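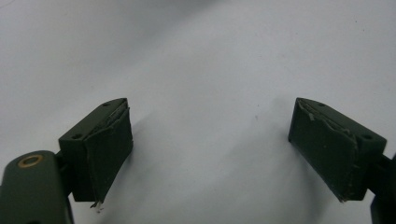 Members of the shared workshop Skevau have built a pair of hand-held grippers, and since August they have been using them to record how people handle shoes. The project is named Gultico. It is led by Lucie Kowalchuk and Ravinder Perron, who both work on it in the evenings.

Each gripper is held in one hand and carries its own camera. The person moves the shoes as he or she wishes, and the recordings will later be used to teach a robot arm the same work — the arm itself is still being assembled in the next room. The group has spent 2000 dollars on parts, and the members paid this sum themselves.

"Sandals are difficult because the straps are thin," said Kowalchuk. "A boot is easier to take, but the collar is soft and you must learn how strongly to press."

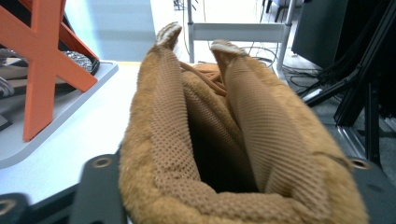
Pads and linkages

The fingers have changed several times in the course of the build. Perron first made them with plain faces, and smooth objects slid out. Now they have rubbery pads, which wear at the edges and must be glued again. Magnus Sutherland, who joined the project later, is testing a thicker pad and a different glue.

The table also needed some attention. A small raised stand with orange supports gives the shoes two levels, so that the person must reach both on top of it and below.

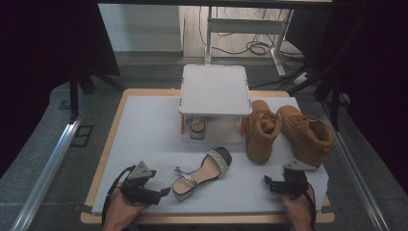
A silver sandal between the two hand-held grippers on the work table.

So far the group has 52 recordings which it considers good enough to keep. It wants to reach 3000 before the training of the arm begins. Other members of Skevau may take part after a short introduction, and the drawings of the linkage can be copied at the workshop desk.
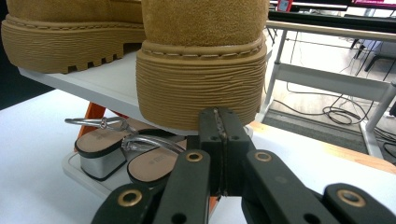

Boots on the shelf and sandals on the tray below, with a gripper in front. The jaws are closed.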